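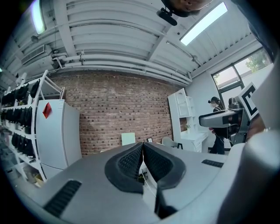
*Black fingertip pads, with ceiling lights behind.*

**Skodusix 4 silver charting package, reviewed October 14, 2013**

Spot and futures prices load quickly. I ran 2,781 daily bars through the spread module and found 57 gaps, mostly in February.
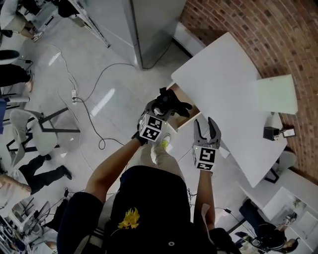
Margin alerts are weaker - they fire on the close only, so an intraday drop goes unreported. Export to Harell format works. At $393 a year it suits end-of-day traders.

Khairul Wibisono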